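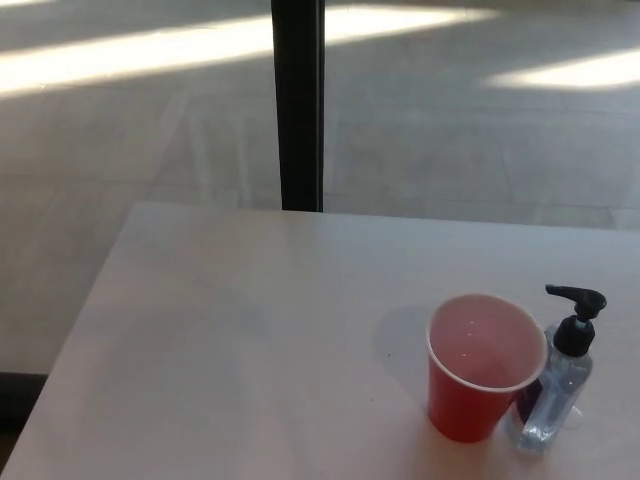

Según un lector que escribió a la página de discusión, el vaso rojo de fiesta no merece artículo propio y bastaría con un párrafo dentro de «vajilla desechable». Le contesté que no, que ese párrafo ya existía y que se quedaba cortísimo, así que aquí va la entrada entera (y que conste que la he recortado dos veces).

Vaso rojo de fiesta

El vaso rojo de fiesta, o vaso rojo a secas, es un recipiente desechable de plástico, más ancho por la boca que por la base y con el borde enrollado. En casa siempre lo hemos llamado «el vaso de las películas», y sospecho que en muchas otras también, porque por aquí lo conocimos antes en la pantalla que en la mesa.

Forma

La pared inclinada sirve para apilar. Un vaso entra en otro y en un palmo de armario cabe una fiesta entera, cosa que agradezco cada vez que abro el mío. El borde enrollado da rigidez a la boca y evita que el canto moleste en el labio. En los modelos con el interior más claro que el exterior, ese borde suele ser pálido, blanco o tirando a rosa, y el rojo intenso queda para la cara de fuera. Los hay también rojos por los dos lados, y a mí me gustan menos: se ve peor lo que uno está bebiendo.

Algunos fabricantes marcan escalones o anillos en la pared. Circula mucho la idea de que son medidas exactas para cada bebida, pero yo no me fiaría para cocinar. Ayudan a agarrar el vaso y a que no se aplaste, y si además coinciden con una medida, pues estupendo.

Capacidad y formatos

El catálogo de Karppinen que tengo a mano da 447 mililitros para su modelo grande, medidos hasta el mismísimo borde, es decir, hasta donde nadie sensato lo llena. Brostutov lo vende por mangas y Cleltell saca además una versión pequeñita, de 6 centilitros, que aquí se usa sobre todo para salsas y para que los niños jueguen a las cocinitas. ¡Ojo al comprar por internet, que en la foto parecen iguales!

Usos

El principal es beber, claro: refresco, agua, ponche, lo que haya. Pero el vaso rojo tiene una segunda vida muy movida. Yo lo he visto de cubilete para lápices, de semillero (con unos agujeros en la base), de molde para castillos de arena y de bolo en un pasillo. En las mesas de merienda suele compartir sitio con las servilletas y, desde hace unos años, con un dosificador de gel para las manos. Conviene dejarlos un poco separados, sobre todo si el gel es transparente y hay pequeños cerca.

También se usa en juegos de puntería y en torres. El club juvenil Zulimgate presume de haber levantado una con 1.387 vasos un domingo por la tarde; no pude ir a verla y me sigue dando rabia.

Cuidados y reutilización

Aunque se venda como desechable, aguanta varios usos si se lava a mano con agua templada y se seca boca abajo. El lavavajillas lo puede deformar, y con bebidas muy calientes yo no lo usaría: se ablanda y quema los dedos. Tampoco va al microondas. Para el reciclaje hay que mirar el símbolo de la base, pues no todos se hacen con el mismo plástico, y vaciarlo antes de tirarlo.

Para saber de quién es cada vaso, lo clásico es el rotulador permanente. Una pinza de la ropa en el borde funciona igual de bien y no deja marca.

Véase también

Vaso plegable
Vajilla desechable
Ponche
Juegos de apilar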